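Marker sort, October 12, 2019. Posting as a thread so I stop answering the same storage question one person at a time.

1/ Scope: every marker in the workroom. Orange tips, dark caps, odd ones with no cap. They get one test, one decision and one place to live. Last full sort was in August and it did not hold.

2/ Test procedure. Scrap paper, one straight line, one filled square. If the line skips, the marker goes nib-up for ten minutes and gets a second try. There is no third try.

3/ Nib condition gets checked before ink. A frayed nib with plenty of ink is still a bad marker for lettering. It can do fills. Those go in their own drawer so they don't get picked up for outlines.

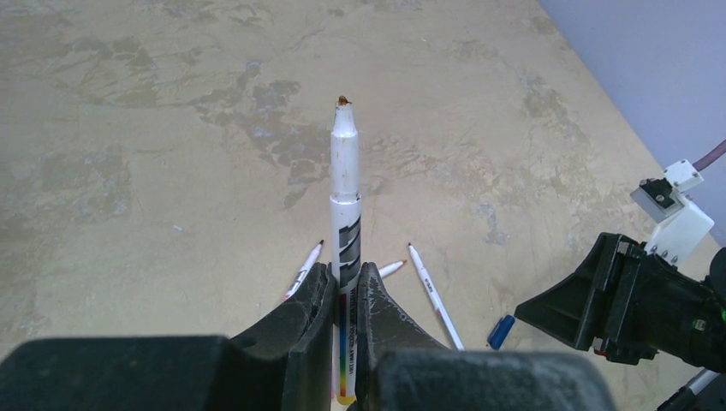 Baiba Venckus

4/ Striped barrel, rainbow strip lower down, orange-brown tip. Scuffed, but scuffs on the barrel don't count against it. The tip looks worn, so it goes to fills whatever the line test says.

5/ On cleaning: damp cloth, no solvent. Solvent takes the printing off the barrel, and then you have to identify the thing by guessing. I learned this on a set of Kikuvell liners I can no longer tell apart.

6/ Storage. I tried the upright Utovitz cup for a year. Good visibility, bad for anything with a single nib, which should lie flat. The cup also takes whatever you drop in it -- pencils, a ruler, receipts.

7/ Current setup is a small round cabinet with drawers. Small footprint, and the front is three colors, so I can tell people "check the pink side" and they find it.
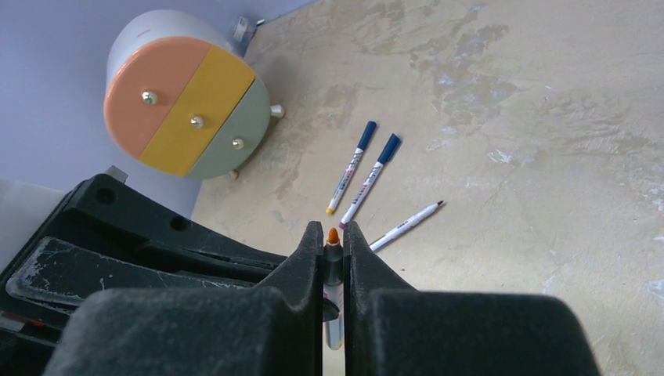
Orange tip up, round cabinet against the wall.

8/ Drawer assignment, top to bottom: outlines, fills, unknown. Unknown is for anything that passes the test but has no matching cap. It gets emptied at the end of the month, into the other two or into the trash.

9/ Somebody will ask about labels. I had labels. The Prakell tape lets go of curved plastic inside a week, so I keep a card taped flat inside each drawer instead.

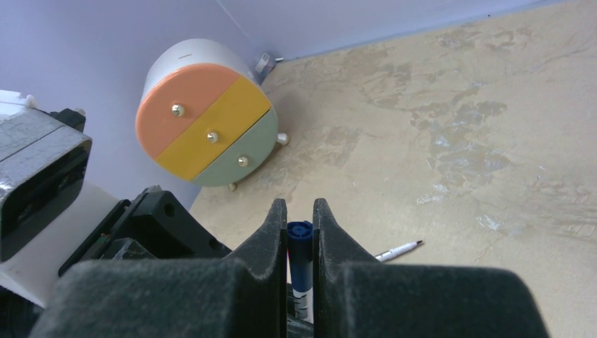

10/ Caps next. A cap should click. If it turns freely on the barrel, it leaks air and the nib dries from the edge in. Swapping caps within one brand usually works. Across brands, test the fit first -- a cap that is nearly right can split at the rim.

11/ Loose caps and sleeves with no marker get held until the end of the sort, then go. I used to keep them in a jar. In three years I took one cap out of that jar.

12/ Buckley asked if refilling is worth it. For the refillable ones, yes. For the rest, prying the plug out usually cracks the barrel, and you end up with ink on the table.
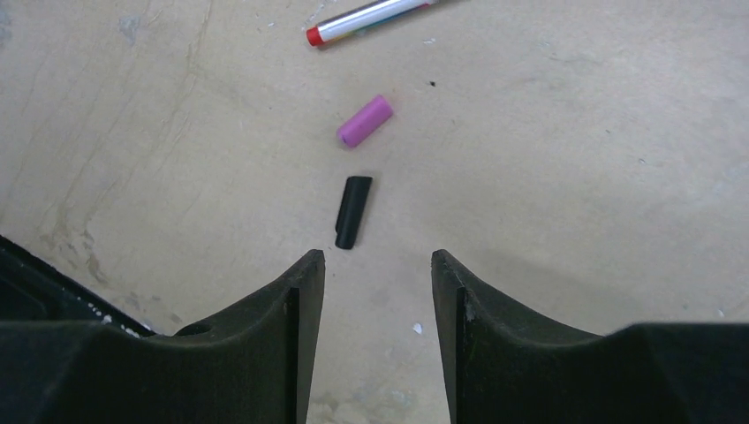

13/ Work on a surface you don't care about. Mine already has scratches and stains, so one more line makes no difference. Keep the untested pile on one side and the tested pile on the other, and don't stop halfway to answer the phone.

14/ Still undecided: whether pastels get a drawer of their own. They pass the test but I can't see the line well enough under the evening lamp to trust the result. Retesting those by the window tomorrow.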